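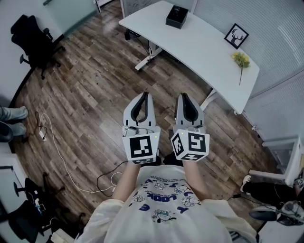 Two-handed work with hand-held grippers and marker cubes.

Call for participants: Luvell Code for Hand-Held Gripper Work

Ganano and Moreo are looking for people to test a draft code of practice for recording tasks with hand-held grippers. The code is called the Luvell Code. It covers the person doing the recording, the room they work in, the other people in that room, and what happens to the recordings afterwards. It doesn't cover robot arms or mobile robots, which have their own safety rules and their own standards.

The draft has 93 clauses. It was put together from the house rules already in use at the two firms, and it shows. Some clauses say the same thing twice, and a few disagree with each other. We want it read and tried out by people who do the work before it goes any further.

There are 20 places.

Who we are looking for

You should have used hand-held grippers to record everyday tasks, either with one hand or both. It doesn't matter whether you did this as an employee, a student or a contractor. You don't need a technical background and you don't need to have written rules before.

We would also like to hear from:

people who set up rooms and equipment for recording
people who check recordings and decide which ones are kept
people who share an office with this sort of work and don't do it themselves
health and safety staff who have had to assess it

The last two groups are under-represented so far. If you are in one of them and aren't sure you qualify, apply anyway.

You must be 18 or older. If you have had a wrist, elbow, shoulder or neck injury you can still take part. Tell us on the form and we will give you a reading role or a setting-up role if you would like one.

What you would be doing

Each participant attends three sessions at the Uddin building. A session lasts two hours including a break. Morning sessions start at 9.30 am and afternoon sessions at 1.30 pm. You can mix the two.

Session one is reading. You will be given part of the draft and a pencil, and asked to mark anything you would not follow, could not follow or don't understand. Please don't be polite about it.

Session two is practical. You will record short table-top tasks while keeping to the draft as written, including the parts you marked in session one. Another participant watches with a copy of the clauses and notes where you had to stop, guess or break a rule to get the task done. Then you swap.

Session three is a group discussion of the clauses that caused trouble. We will have a note-taker in the room. You will see the notes before they are used and can ask for your own remarks to be taken out.

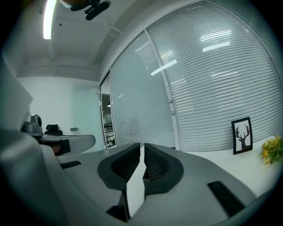
Gripper fingers and the room beyond, from the camera on the tool.

What the draft says at present

We can't publish the whole text yet. These are the areas where we most want comments, with the current wording in short form.

Other people in view. Everyone who could be picked up by a head-level or gripper camera is told before recording starts. They may say no, and need not say why. The draft asks for a sign on the door as well. We have had complaints that this is not enough in an open office and complaints that it is too much.

Glass and screens. Check what can be seen through doorways and glass partitions from the gripper's own camera, holding it in the positions the task will need. Looking from where you stand does not count as a check. Computer screens in view are switched off or turned away.

Personal things. Post, passes, family photographs and medicines are removed from the work area. Ordinary desk items can stay if their owner agrees. The draft doesn't say what to do if the owner is away, and it should.

Cables. Floor cables are taped, covered or moved out of the walking area. A person wearing or holding recording equipment does not step over a cable while looking at the tools. Several readers have said the second part can't be checked.

Chairs. Wheeled chairs not in use are pushed clear before two-handed work begins.

Holding time. The grippers are put down between tasks. The draft gives a limit on continuous holding, but we think it was copied from a heavier tool and we are not giving it here so that it doesn't steer your answers.

Markers. Marker faces are kept clean and unobstructed. A damaged marker is replaced and not patched with tape or pen. Write down the change so that whoever checks the recordings knows about it.

Fingers and pads. Look at both fingers and the pads before each session. Do not put your own fingers between them to test the grip. Use the test block.

Stopping. Anyone in the room can stop a recording. The person who stops it isn't asked for a reason at the time.

Bad takes. A failed attempt is labelled as failed and is not deleted by the person who made it. This is the clause with the most comments against it.

Recordings made during the sessions

Session two involves real recording, so the same rules apply to us. Footage is held by Moreo and used only to test the code. It will not be used to train anything. It is deleted once the revised draft has been issued. You can ask for yours to be deleted before then, and this won't affect your payment. If you would prefer not to appear in any footage, take the observer role for the whole session.

Wear what you would normally wear for the work. Closed shoes are required. Long necklaces and lanyards have to come off for the practical session.

Payment and travel

You will be paid for each session you attend, at the end of that session. The rate is given on the information sheet. If you have to drop out after the first or second, you keep what you have been paid. Travel by bus or train is refunded against a ticket. There is no parking at Uddin apart from one accessible space, which needs booking.

The building has step-free entry and a lift. Tables in the practical room can be raised and lowered. Large-print copies of the draft are available, and a reader can be arranged for session one.

How to apply

Ask for the application form and information sheet from the Luvell desk at Ganano. The form is short. It asks what you have used the grippers for, how recently, and which times of day suit you. Please don't send a CV.

Applications close at 5 pm on the last day of December. If we have over 20 suitable people we will choose for a spread of roles and workplaces, and keep a reserve list. Everyone who applies will get a reply, and everyone who takes part will be sent the revised draft with a list of what was changed.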